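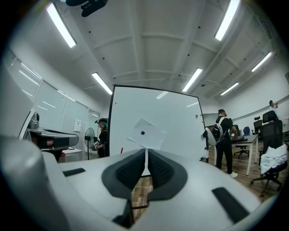
Hi all,

I've been meaning to answer Karim's message since the parish council meeting, so this is my go at it. I'll put my replies under his bits, since he raised more than one thing.

On December 16, 2023, Karim Rawashdeh wrote:

> I came away uneasy about the new Mass schedule. If we drop the
> early Mass at Treneck and send everyone over to Twal, we are asking
> our oldest people to drive the farthest. Did anyone talk to them
> before the draft went out?

A few of us did, but not enough, and I'll own my part in that. I sat with the coffee crowd after the early Mass back in September and got an earful! Most of them would take a later start over a longer drive any day. One lady told me she's been in the same pew since before the roof was redone and she plans to be carried out of it. So I'd like us to ask for the early Mass to move to the later slot and stay put in Treneck, at least through Easter. Father would have to leave Twal pretty quickly afterward to make it work, and that means no long announcements at the end (I can hear the cheering from here).

> Second, the letter from the diocese talks about "pastoral
> planning" for two pages and prays about it for one line. I would
> have liked that the other way around.

Ha – fair. I read it twice and felt the same. But I also think whoever wrote it has seven parishes' worth of worries on the desk and not many priests to send. I'm willing to read it kindly. What I'd love is an evening of prayer before we vote on anything, with the Blessed Sacrament out and no agenda. The Skurker chapel is free most evenings, and the heat works there now.

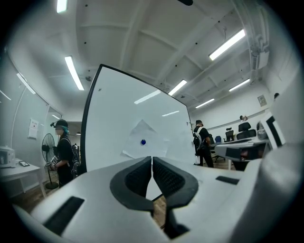 White panel with the sheet taped up

> Third, money. The draft says the merged parish would save
> 2,000 a year on heating. Is that a real number?

It's real as far as it goes. Treneck's hall cost us nearly 900 last winter all by itself, and the rest comes from closing the old rectory. What the draft leaves out is that we'd still have to keep the pipes from freezing in an empty building, and I don't see a line for that anywhere. I've asked the finance people and will pass on whatever I hear.

> Last thing. Please let us not lose the food pantry in all this.

Amen to that. The pantry isn't in the draft at all, and that makes me more nervous than if it were. The Nisex market still sets aside bread for us and we need somebody to pick it up after the holidays, because my car is about done. If you have a wagon or a truck and a free hour, write me off list.

One more from me: if we do end up as one parish, we'll need a name, and I'd like the kids in religious ed to get a say. They know their saints better than most of us do, and they have strong feelings about it.

Karim, thank you for writing. I know you weren't sure about sending it to the whole list and I'm glad you did.

Peace,
Your pantry driver (for now)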